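**Interior Surfaces, handout 3 – walls and trim**

Read before the September walk-through at Sondcombe. The wing dates from 1973.

- Note wall texture first, then trim, then outlets.
- Look at plaster in slanting light – small chips show up best there.
- At doors, record wood, glass and hinges separately.

Wall surfaces, one with a door frame:

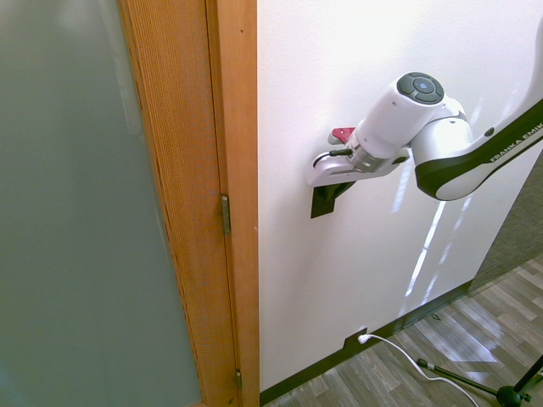
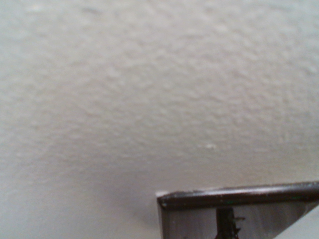

Write up 2 walls on the Dronton sheet, no more than 12 lines each. Use pencil on site – ink copies are made later.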